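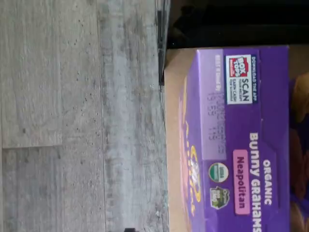
Omard Steckregal, Art.-Nr. 3696. Für Pausenraum, Kiosk, Vorratskammer, kleines Lager. Metallgestell dunkel, Böden hell-bräunlich, werden lose eingelegt. Kartons stehen direkt auf dem Boden, so wie die lila Packung Annie's Organic Bunny Grahams, kein Einlegepapier, keine Matte nötig. Bei Lebensmitteln bitte so einräumen, dass man das Datum findet ohne alles rauszuziehen. Bei manchen Packungen ist der Stempel klein und schlecht lesbar, dann lieber mit Stift gross auf die Lasche schreiben.

**Kurz und knapp**

- Tiefe 40 cm
- Tragkraft 300 kg gesamt, gleichmässig verteilt. Nicht alles nach oben!
- Aufbau ohne Schrauben, Gummihammer reicht
- Pfosten gelocht, Böden in der Höhe versetzbar
- Lieferung zerlegt, ein Karton, schwer

**Lieferumfang**

Pfosten, Träger, Böden, Fußkappen. Wandwinkel liegt bei, Dübel nicht (hängt von der Wand ab, bitte selbst besorgen). Anleitung ist nur ein Blatt, Bilder ohne Text. Geht trotzdem.

**Aufbau**

Zu zweit. Erst die untere Ebene einhängen, dann hochkant stellen, dann den Rest von unten nach oben. Träger fest einschlagen bis sie sitzen, sonst hängt der Boden schief. Böden ganz zum Schluss. Auf glattem Belag Fußkappen nicht vergessen, die Pfosten machen sonst Druckstellen in Vinyl und Laminat. Wandwinkel bitte immer montieren wenn Kinder im Haus sind.

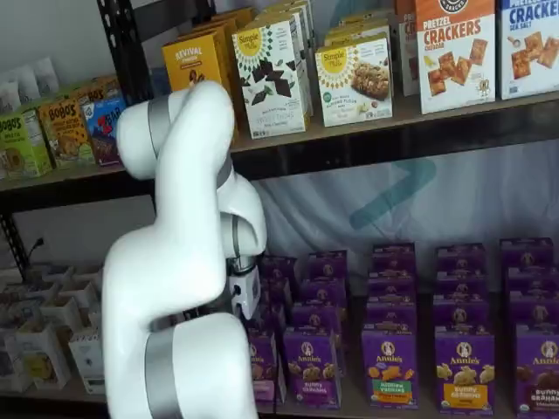 *Seite zuletzt geändert: Mai (Tragkraft ergänzt, Abschnitt Ersatzteile neu)*

**Bestückung mit Snacks**

Müsliriegel, Kekse, Cracker in der Verkaufspackung: passt. Schachteln von Bobo's und Z Bar nebeneinander mit der Front nach vorn, dann sieht man gleich was da ist. Beutel nach hinten an die Rückwand lehnen, fallen sonst um. Die Metallkante am Boden sorgt für einen sauberen Abschluss, ist aber keine Absturzsicherung, hohe schmale Sachen also nicht ganz an den Rand.

Abstand zwischen den Ebenen nicht zu knapp wählen. Man muss von vorne noch gut über die Packung greifen können, sonst reisst man die Nachbarn mit um. Faustregel: Packungshöhe plus eine Hand.

Falls ein Boden leicht schräg liegt: meistens ein Träger ein Loch zu tief. Raus, neu zählen, wieder rein.

**Pflege**

Feucht abwischen, trockenreiben. Keine Scheuermilch auf die Kanten. Böden nicht nass liegen lasen, quellen auf.

**Ersatzteile / Zubehör**

Fußkappen und Träger einzeln über Jesell, Böden nur paarweise. Zusatzebene auch möglich, Gesamtlast bleibt aber gleich! Trennbügel von Zieliński passen in die Lochung, die alte Ausführung leider nicht.

Abholung Lager Vustport möglich, bitte vorher melden. Lieferzeit sonst 3 Wochen, bei grösseren Mengen anfragen. Rückgabe nur vollständig und im orginal Karton.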